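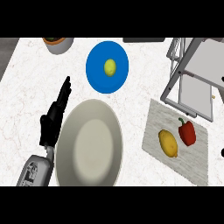 Quarta-feira de portas abertas na Hegazy, que faz marmelada de citrinos em Grelthorpe desde 1834 e o repete em todas as paredes. Chegámos cedo, erro de principiante: a visita só arranca quando a guia, Houda Benkirane, acaba o café.

Primeiro vê-se a sala das caldeiras, onde o cheiro a casca cozida se agarra ao casaco (o meu ainda vai na segunda lavagem). Depois vem o arquivo dos rótulos, mais demorado do que o assunto pedia, com uma vitrina inteira dedicada a uma mudança de tipo de letra. O Lahcen fez perguntas. Perdoei-lhe à saída.

A prova compensa. A marmelada de limão é amarga a sério, e a de laranja agrada a toda a gente, coitada. A entrada custa 2 libras e dá direito a uma torrada. A segunda torrada negoceia-se. A loja fecha às quatro, com pontualidade feroz.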